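# Wendholm Household Clutter Set

Notes on what the labels cover, and where I would not trust them.

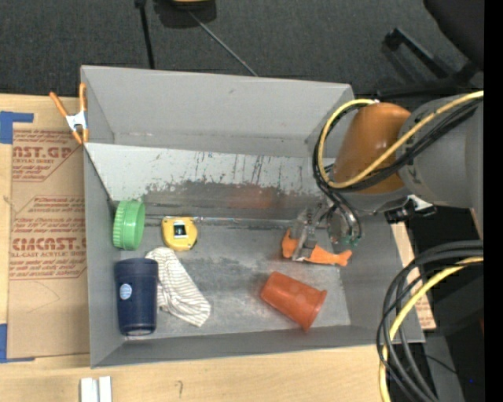
Issue 3 - page 812

## What's in it

Wendholm is a set of 1000 top-down pictures of ordinary household stuff lying in a gray bin: cups, lids, cloths, a tape measure, small toys and odds and ends. The release has 3303 object labels. Each label has a name, a main color and a rough pose (`upright`, `on_side`, `on_edge`, `flat`, `crumpled`).

The older Brastgate list had no pose field. People asked for one, so it was added in September. I am still not convinced it earns its keep.

## Labels

| name | color | pose |
|---|---|---|
| lid, ribbed | green | on_edge |
| tape measure | yellow | - |
| tumbler | navy | on_side |
| cloth, striped | white | crumpled |
| cup, plastic | red-orange | on_side |
| fish shape | orange | flat |

The tape measure has no pose because the labelers could not agree on what "upright" means for one. Leave it blank. Please don't send a patch that fills it in with a guess.

## Things to be wary of

- **Cup or tumbler.** The rule says a tumbler is taller than it is wide and has no handle. Plenty of cups pass that test too. If your work depends on the difference, merge the two classes and save yourself the trouble.
- **Fish shape.** It is called a shape on purpose. It has a notched tail and it is orange, and that is as far as the label goes. Earlier drafts said "toy" and "sponge" and I see no basis for either.
- **Color.** One word per object. The white cloth has thin gray-brown stripes and the label still says white. Red and orange run into each other all over the set.
- **Stickers and print.** Not transcribed. The small round sticker on the navy tumbler can't be read, and a made-up reading is worse than an empty field.
- **The bin itself.** It is scratched and chipped, with worn patches on the floor and on the sloping panel. Some segmenters pick these marks up as objects. Check your false positives before you report a score.

## What it will not tell you

How people store things at home. A tape measure next to a striped cloth is a bin, and I would not build a theory of kitchen drawers on it. The Adomaitis split was described as "realistic clutter" in its first notes. That wording is gone now - I never saw what it was based on.

## Splits

`evar` is the test split and `adomaitis` is for training. The same items turn up in both, so a good test score may only mean that your model remembers a green lid. Hold out whole items if you want a number worth quoting.

## Fixes

Open an issue with the label row and the name you think is right. Say what in the picture supports it. "Looks like" reports get closed.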